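Snack Table Build: Frequently Asked Questions
Maintained by Welington Quintana
Last revised 11/05/2022

What is this build?

A two-arm snack serving station assembled in a shared workshop. One arm handles packets and small boxes and places them on a serving tray. The other works the side of the table nearest the countertop machine. The build has a name, Skodeo, which appears in the config files and nowhere else.

Is it a kit?

No. The arms were bought used as a pair. The table, the mounts, the tray fixtures and the software glue were done in the workshop. The mount drawings are in the project folder under Justetti, the name of the first mount design. The current design is the second one and the folder was never renamed.

How large is the work area?

Keep everything the arms must pick within 915 mm of the base they belong to. Past that distance the elbow is close to straight, and the planner either refuses the move or takes a slow path around it. The serving tray goes where both arms reach it with a bent elbow.

How is the countertop machine wired in?

It isn't. It has its own power cord, its own rocker switch and its own red stop button, and all three are left as supplied. The controller has no connection to it. Earlier notes describe a relay box between the two; that box was removed in February and the notes no longer apply.

Does the red button on the machine stop the arms?

No. Treat it as belonging to the machine only. The arms are stopped from their own stop circuit, and both circuits must be tested at the start of a session. Press, confirm no motion, release, reset. If either one fails the test, the session does not run.
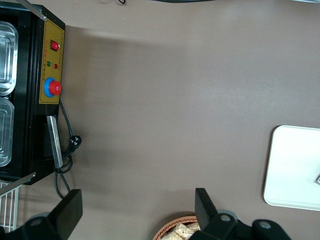

Power cords and signal cables need slack, but a loose loop in the pick area will eventually be caught by a finger. Route cords toward the table edge and tie them every 200 mm where they run along a fixed surface. Leave the wrist cable untied for its last stretch so that the wrist can turn.

Which grippers are used?

Parallel two-finger grippers on both arms. The finger pads are replaceable. Check the pad screws before each session and replace any pad with a rounded corner, as thin packets slip off a worn edge.

How much force is needed for a snack packet?

Less than you would expect. The config holds a grip value for each item class. Packets are set to 9 and small boxes to 47. These are driver units, not newtons, and they do not carry over to another gripper. Start low and raise the value one step at a time until the item survives a full lift and a turn of the wrist.

Why pick into a tray instead of straight to the customer?

Handing an object to a person requires force sensing that this build does not have. The tray is a fixed target with a known height. People take items from it after the arm has parked.

Can the tray be any color?

Use a plain one that contrasts with the table. Light trays on the brown top have given the fewest missed detections. Avoid printed patterns and polished metal.

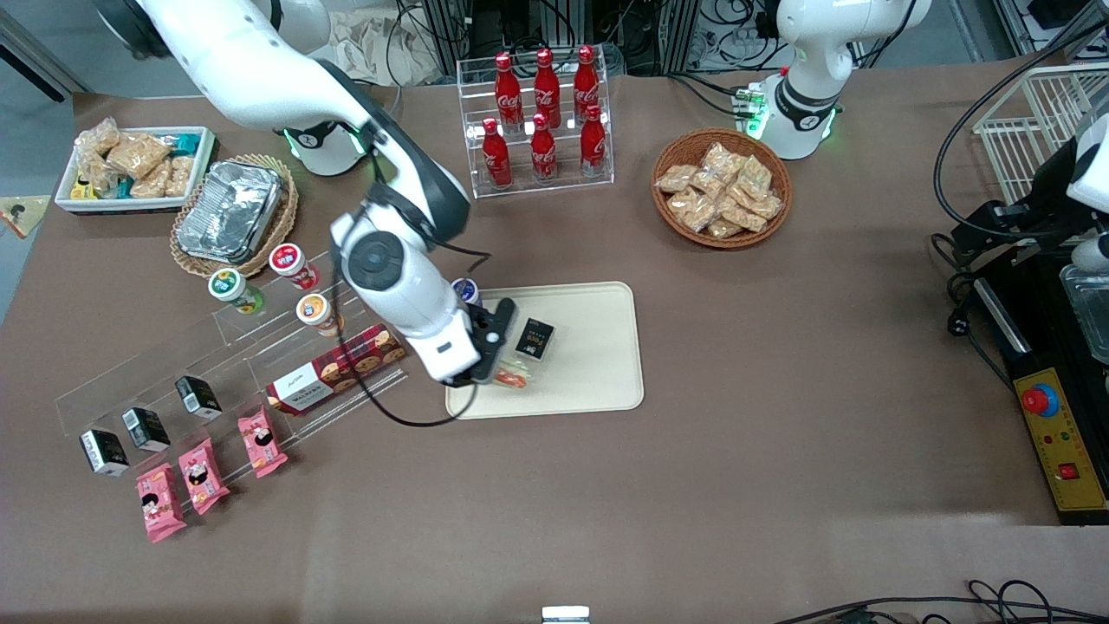 Calibrate after any change to the table layout, including a display stand moved by a small amount. The routine is called Wemix. It touches off at each corner of the tray and writes a new offset file. The old file is kept with a .bak extension and can be restored by hand.

Which items are hard to pick?

Clear-wrapped packets in a pile are the worst case. The wrapping reflects the overhead light and the edges of neighboring packets run together. Cups with foil lids are easier from the side than from above. Flat boxes are easy if they are not touching each other.

Can I run one arm only?

Yes. Set the unused arm to "parked" in the config before startup. It folds upright beside its base and stays powered. Do not unplug it in place of parking it. The driver reports a fault and the other arm will not start.

Is the software available?

The pick routines and Wemix are shared with members of the workshop on request. The planner came from Mac Giolla and is licensed for this build only, so it is not included.

What is not working yet?

Lid detection on stacked cups, recovery after a dropped packet, and any item that rolls. A dropped packet currently ends the cycle and the operator clears it by hand with both arms stopped.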